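The Cucumber Round

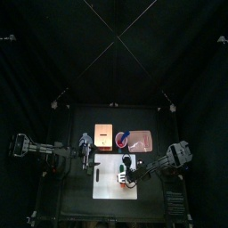
Four minutes left on the practice clock and Merike still hadn't said a word, which was how you knew she was nervous. Normally she talked the whole way through. Talked to the arms, talked to the table, talked to the ceiling.

"Left one's drifting," I said.

"It isn't drifting."

"It's drifting a bit."

She let go of the controls and rubbed her eyes. Outside the curtains somebody from the Fondholm team was laughing, too loud, the way people laugh when their robot works.

The Drikthorpe Hunt is for schools. I should say that. People hear Hunt and think of horses. It's a kitchen contest – each team gets a recipe card in a sealed envelope, the arms have to make the thing, and the judges take off points for dropped food, broken dishes and swearing. 900 points if you're perfect. No team has ever been perfect. The year before we got 200, and 50 of those were for our poster.

So that was the background. Us and our 200 points. Me on timing, Merike Dambrauskienė driving, and Urmas Krūmiņa on code, except Urmas was under the table in the hallway with his laptop becuase the outlet there was the only one that didn't spark.

"Urmas!" I yelled.

"What."

"Left arm."

"It's not the left arm. It's the file."

"What's wrong with the file?"

Long pause. Typing.

"I named it wrong."

I want to explain about Flitum. Flitum was our program. Urmas started it in March, on his own, on the bus, and it did one thing, which was make the two arms wait for each other. Before Flitum they just went. Left would hold and right would already be gone, off across the board like a dog with a sock. We lost a whole sack of potatoes that way. After Flitum they took turns. It was kind of beautiful. Slow, though. So slow. Merike said it was like watching two grandmothers try to leave a restaurant.

And now there were two Flitums on the laptop, the good one and the one from before, and Urmas had loaded the one from before.

"How long?" Merike said. First thing she'd asked.

"To swap it? Not long."

"How long is not long."

"Stop asking me and it'll be shorter."

Three minutes.

I checked the table again. Nothing had moved. I checked it anyway. My hands needed a job. The marker tape on the floor said stay back so I stayed back and leaned, and leaned some more, and a judge put her head in through the gap in the curtain and looked at my shoes.

I took a step back.

"Practice ends when the light goes," she said. "Then you get the envelope."

"We know."

"You're the potato school."

"Yes," said Merike. "We're the potato school."

The curtain closed. Merike started to laugh, finally, this awful wheezing thing, and then she was talking again, all of it at once, about the wrist, about how the wrist felt sticky today, about what if the card said eggs. It had been eggs for the final once. A boy from Fondholm had cried. What if it was eggs?

"It won't be eggs."

"You don't know that."

"Merike. It won't be eggs."

Urmas crawled in under the curtain with the laptop held out in front of him like a pizza. There was dust all down his shirt. He plugged it in, hit a key, hit it again harder.

"Go," he said.

She went. Left arm first, small, just a nudge. Then stop. Then the right one, its turn now, lifting, and across, and down, and stop. The left one waited. I swear it looked polite about it.

"Again," Urmas said.

Left. Stop. Right. Stop.

Two minutes. One. We didn't need them. It was the first time all day we'd had time we didn't need and none of us knew what to do, so we just stood there like people in an elevator. Urmas picked at the dust. I wanted to say something, something a captain would say, but I wasn't captain. We'd never picked one. We meant to and then it was always too late in the evening and someone's mom was outside with the engine running.

The light went.

The judge came back with the envelope, white, our school's name spelled wrong on the front. She made us sign for it. Merike wouldn't touch it. Urmas said his hands were dirty. So I tore it open, badly, and took the corner off the card too, and had to hold the two peices together to read what it said.

"Well?" said Merike.

I read it twice.

"Is it eggs?"

"It's salad," I said. "For the second course."

"And the first?"

I handed her the card. She looked at it for a while and then turned it around so Urmas could see.

"Okay," he said, and sat down at the laptop. "Okay. How many eggs?"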